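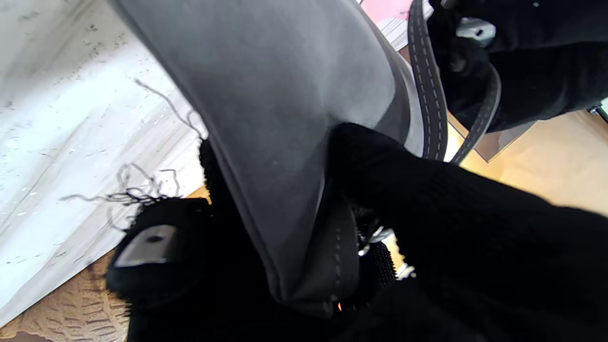
Tie-in journal project - progress report
Fouad Bouazza

Topic is in-world books, ones written as if a character kept them. I picked the Jendow series, mainly the Gosbridge pilot's logbook, and made my own entries for Grabner, the ship's mechanic, who only gets 4 lines in the films. Draft is at 2,285 words. Limit was 400 per entry, went over on two.

Biggest problem - the timeline. The novel puts the Clistville evacuation before the seige, the comic puts it after. Went with the novel. Fold-out map not coloured in yet, labels done.

Still to do: fix tense in entry three, bibliography, ask if fan wikis count as a source. Finished copy is due in March.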